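Coat rack days at Treltcombe
Posted Jul 31, 2025

Hello again! I've been helping the Gerkovine project gather examples for its learning system, and this time the job is hangers. You take one in a gripper, carry it to the rack, get it over a hook, then do it all again – I love it more than I should.

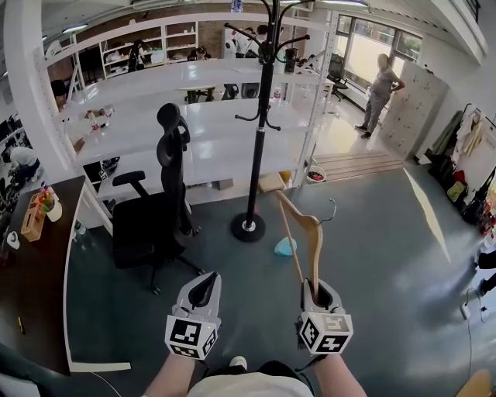

We're after 4,000 goes at this one task and we've got 2,304 saved so far, so there's plenty left for August. My best run is 14 in a row without a fumble (my worst is best forgotten!).

The grippers feel odd for the first five minutes and then your hands just get on with it.

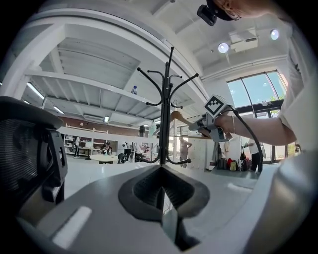
I try to come at the hooks from a new side each time, high ones and low ones, because the system learns very little from the same neat move over and over. Mugs are next on the list – wish me luck!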